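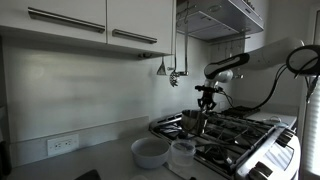
Why is the album called Rultlow?

The band say it's a street name. Delwyn Pearce, who sings and plays most of the guitar, has given a different answer in at least two interviews, so take your pick. We've looked for the street and haven't found it.

Is it really their best since the first one?

That's what the press release says, and it said the same about the last two. We'd call it a solid record with four very good songs, most of them in the first half. Side two has a nine-minute drone piece that the band's fans will defend to the death. We've played it several times and remain unmoved.

Who is on it?

Pearce on vocals and guitar, Anoma Kodikara on keys, Pranab Amarasinghe on drums. Thilini Begum plays bass on everything except "Zornuteck", where Thilini Akanda fills in. Yes, two Thilinis. The liner notes mix them up once, on the inner sleeve.

Was it recorded live in one take?

So the story goes. Listen to the backing vocals on "Dlamini" and tell us how one person sings three harmony parts at the same time. Our guess is that the rhythm tracks went down live and the rest was built up later, like nearly every other record you own.

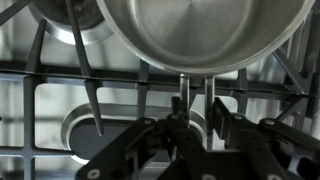 How limited is the coloured vinyl?

The sticker says 1,163 copies. The label's own shop listed 1,591 when pre-orders opened, then changed the page. We asked which figure was right and got a reply thanking us for our enthusiasm. If you like the colour, buy it. If you're hoping to flip it for a profit, we'd be wary.

Is the deluxe edition worth the extra money?

You get 13 demos and a booklet. Five of the demos are instrumentals that fade out before anything much happens. The early version of "Pliteck" is terrific, slower and meaner than the finished one, and you can hear it on the standard digital release as a bonus track anyway.

Are they touring?

Dates were promised for February. What we have so far is one hometown show in a theatre that seats 807, with "more to be announced". They said that last time too, and it ended up being a festival slot and an in-store.

Do they still play the old favourites?

Some nights. Don't count on it.

Can you get me on the guest list?

No.

I disagree with your review. Where do I complain?

Use the contact form and tell us which song we got wrong. "You clearly don't understand them" goes in the same folder as all the others.

Contact | Copyright the authors, all rights reserved | Back to top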